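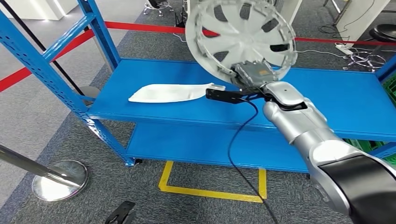 Wed 28 August

I got to spend most of yesterday at Cellau, the little automation outfit that moved in behind the old carpet showroom, and I have to tell you, I went in expecting to be bored by lunchtime and ended up staying until they were turning the lights off. I even got a turn at the controls (more on that disaster in a minute).

The news first. Cellau has started the second round of collecting examples for Pleltance, its parts-handling program, and this round is all car trim. Hubcaps, mostly, plus some long curved plastic pieces that everybody there just calls leaves. The plan is to gather 1,560 usable examples of a robot arm picking these parts up from a shelf and putting them back, and to use them to train the software that will eventually do the job with no person steering. The first round, back in February, was cardboard boxes. I'm told boxes were easy and a bit dull.

If you've never seen this kind of thing, the short version is that somebody drives the arm by hand, using a pair of controllers, and everything gets saved: what the cameras saw, where each joint was, when the gripper opened and closed. One pickup and one putdown makes one example. Then you do it again with the part turned a little, or slid over to the other end of the shelf, and again, and again. I asked whether you couldn't just do ten really good ones and call it a day, and got a very kind look.

Noelia Montoya runs the collection floor, and she was the one who walked me through it. She used to schedule trucks for a tire distributor, and she runs the sessions a lot like a loading dock, with a clipboard and a wall clock and not much patience for people who wander over the tape. Yes, there's tape! The shelf has its own outline on the carpet in yellow, and if the shelf gets nudged, somebody has to square it back up to the lines before the next take. I nudged it with my hip about an hour in. I squared it back up.

"The shelf can be in a lot of places, but I want to know which place it was in," she told me. They do move it on purpose, every so often, and the tape moves with it. What she can't stand is a shelf that drifted over the course of a morning without anyone writing it down.

I hadn't really thought about why a hubcap would be a hard thing to pick up. You and I just grab it. But the white plastic ones have a spoked face full of vent openings and a ring of little clips around the outer rim, and every one of those is a place to hold it well or hold it badly. Grab by a clip and the clip can bend. Come in at a poor angle and the whole thing swings. Noelia's drivers each have their own favorite spot, and she likes it that way, up to a point. She wants the software to see more than one good way of doing it. She doesn't want it to see 50 people's bad habits.

The leaves are a different kind of trouble. They're long and curved with a small tab at one end, and one of the drivers told me that set down the wrong way up, they rock. He said he dreams about them. The blue shelf has an upper board and a lower board, and so far almost all of the work has been on the upper one, because the reach to the lower board is awkward and they want everybody comfortable first. Lower-board sessions are supposed to start next week.

Now, my turn. They sat me down after lunch, gave me the two controllers and let me practice for a while with the recorder off. My first try, I closed the gripper on plain air. My second, I pushed a hubcap slowly and very politely along the shelf, like a cat with a water glass. On the third I got it! I had it up off the board, I was so proud, and then I forgot which button was which and let go of it. It clattered. The room was very nice about it.

By the seventh try I'd put one back down more or less where it came from, and Noelia asked if I wanted to record one for real. So somewhere in the Pleltance data there might be a pickup by me. I say might, because every example gets reviewed afterward and marked keep, fix or toss, and I have a strong feeling about which pile mine is in. She wouldn't tell me. She did say the tosses don't get erased. They go in a separate folder, and there's some hope of using them later to teach the software what a bad grab looks like before it happens, which made me feel useful in a sort of backhanded way.

The reviewing surprised me, too. I figured a computer did it. Nope, it's two people at a desk with headphones on (for music, there's no sound to check), watching clip after clip at double speed. They look for a part that slipped, a hand that strayed into the view, a long pause where the driver was obviously thinking. Long pauses are a bigger deal than I'd have guessed. If a driver stops dead over the shelf for a while every time, the software can learn to stop dead over the shelf too, and then you've got a robot standing there lost in thought. They trim those or throw them out.

On a good day, the team gets 92 keepers. Tuesday wasn't going to be one of those, partly because they lost a chunk of the morning to a cable. The arm has a black one that hangs down from near the wrist in a big loose loop, and there's an ongoing argument about how loose it ought to be. Too tight and it tugs when the arm reaches. Too slack and it can catch on the corner of a shelf. I heard three separate opinions on this before I'd finished my coffee, and one of them came with a sketch on a napkin. For now the loop stays, and drivers are supposed to glance at it before each take.

I did ask the question you'd ask, which is who this is for. Cellau has one customer signed up, Paredes, which sorts and repacks replacement trim for body shops over in Denel. Their folks currently lift these parts off racks and into sleeves all shift long, and the idea is that an arm would feed the sleeving bench while a person checks for scratches. Whether it takes anybody's job away, I couldn't get a straight yes or no. Noelia said Paredes has had trouble keeping the rack positions filled and has told Cellau it wants the same number of people on the floor afterward. I'd like to hear that from Paredes directly. I left a message with their office and I'll add to this when they call back.

I also asked what happens if it doesn't work. She shrugged and said then they'd look at what it was getting wrong and go collect more of that. It happened with the boxes. The software was fine with everything except boxes with their flaps up, and when they went back through the February sessions, hardly a flap-up box was in there. They spent a week doing only flaps. She's trying to get ahead of that this time with a chart on the wall that has every part, every end of the shelf and every way up, and the drivers color in squares as they go. When I left, the hubcap rows were filling in nicely and the leaf rows looked pretty bare. I think people are avoiding the leaves.

What stuck with me was how quiet the whole thing is. I'd pictured sparks, I guess, or at least beeping. It's a carpeted room with a rope barrier, some stools and people saying "ready" and "reset" to each other. Whoever isn't driving does the resetting, which means walking up between takes, turning the part to match the next line on the clipboard, and stepping back behind the line. They switch every half hour. I did a half hour of resetting and I'd say I was considerably better at it than at driving, though I did get told once that "a little to the left" on the sheet means the robot's left.

If you'd like to try it yourself, you can. Cellau is taking sign-ups for paid driver shifts through the end of the collection, no experience needed. Shifts are four hours with a break in the middle, and there's a practice session first where nothing you do counts (I can recommend it). They're especially after left-handed people, since nearly everyone they've had so far is right-handed and Noelia thinks it shows in the grabs. Ring the bell at the side door, the front one sticks. Closed-toe shoes, please, and long hair tied back.

They'll run the first test of the trained software once the hubcap squares are all colored in, even if the leaves aren't done. I've asked to be there for it, and Noelia said fine, as long as I keep my hips away from the shelf.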